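Sorting the desk file: what goes in which slot

I gave the desk organizer another go on Monday. One pass, front to back, flat items last.
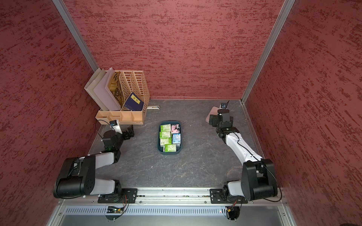

Sowmya Alva thinks the whole idea of a slotted organizer is wrong for anything with a spine, and that books should go on a shelf and paper in a drawer. She has told me this twice now, once by text and once while standing next to my desk in Borville. Her system is a Kamath drawer unit with hanging rails, and I will grant that it holds more than mine does. It also takes up the floor space where my chair goes.

My requirements are narrower. I have a small number of things that I touch every day or every other day, and I want them upright, near the back of the work surface, and readable from where I sit. Everything else can live in a box.

The organizer is the peach plastic type with perforated dividers and a row of small open compartments along the front of the base. I measured it before writing this. It is 344 mm wide and 232 mm deep. The dividers are fixed, so the slot width is whatever the mold gives you, and you have to plan around that.

Current order, starting at the rear:

Cream and white folders, two of them. House papers in one, car and insurance in the other. They get opened least, so they sit farthest from my hand.

Pale pink folder. Anything waiting on a reply. At the moment that means the Fedgate warranty claim and a form for the water company.

The book with the gold and black cover. Addresses, birthdays, account reference numbers. It was a present and I would not have picked the cover, but it is easy to spot.

The dark navy book with the yellow label. Daily log. It goes in the front-most slot because it comes out every morning and goes back every evening.

The folders lean. A thin folder in a wide slot will always lean, and it will lean toward whichever side it was last pushed. I tried three fixes.

First, a sheet of stiff card cut to the slot height and placed behind the folder. It held for two days, then the card bowed and the folder went with it.

Second, putting both thin folders in one slot so that they propped each other up. They stayed up, but I pulled the wrong one nearly every time, and the tabs caught on each other on the way out.

Third, filling the folder. A folder with 27 sheets in it stands noticeably straighter than one with five. I don't want to keep paper only to make a folder stand up, so I dropped that one as well. For now they lean to the left and I have stopped correcting them.

Weight distribution is worth a note. The two books are the heaviest items, and with both of them toward the front, the base stays put when I pull a folder from the rear. In an earlier arrangement I had the books at the back, and the whole unit tipped up slightly whenever I took one out quickly. If yours slides, check the feet before you blame the loading. Mine has none, just the bare plastic rim, and a strip of Troto shelf liner under the back edge was enough to stop it.

The small front compartments are a separate problem. In the last version of this setup I used them for clips, stamps, two pens and a spare key, and within a week they were full of receipts folded into quarters. I have a rule for them now. One kind of item per compartment, and nothing made of paper except stamps. Receipts go in the pink folder or in the bin.

Position on the desk: back left corner. I am right-handed and write in the middle, so the right side needs to stay clear for my forearm. It also means I reach across with the left hand to take the log out, and the right hand is free to hold a pen. I had it at back right for most of July and knocked it with my elbow several times.

Flat things are still unresolved. Anything flat and pocket-sized ends up lying on the surface, over by the right side, and I have no slot that suits it. Stood upright it drops below the top of the divider and disappears. Lavanya Alva suggested a shallow tray, and I may try one if I can find something under 300 mm long that will sit along the right side without getting in the way.

Next on the list is labels. The navy book has one and nothing else does. I want the same label on all five items, in the same place, low enough to be clear of the hand when pulling the item out and high enough to be read over the divider. On the folders that leaves a narrow band near the top corner. I have cut a card template for it and will do them over the weekend, then retype the index sheet to match.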